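Neues aus dem Kursraum

Seit Januar gehe ich abends zum Stretching bei Follbridge, und ich muss sagen: Ich bin ein bisschen verliebt! 24 Leute auf Matten, leise Musik, und dann 90 Minuten lang dehnen, bis auch der letzte Rückenwirbel sich meldet. Beim ersten Mal bin ich in der Schlussentspannung glatt eingeschlafen (und ja, wohl auch nicht ganz lautlos).

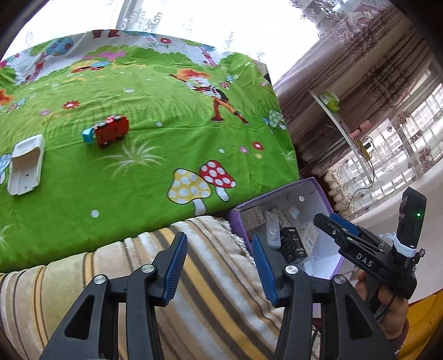

Die Probestunde kostet 5 Euro, Matten liegen bereit. Bringt euch aber ein Laken zum Unterlegen mit, gern was Fröhliches in Knallgrün mit Comicwiese, Blumen und Bäumen, da liegt es sich gleich viel besser. Los geht es um 19 Uhr, Einlass ist eine Viertelstunde vorher.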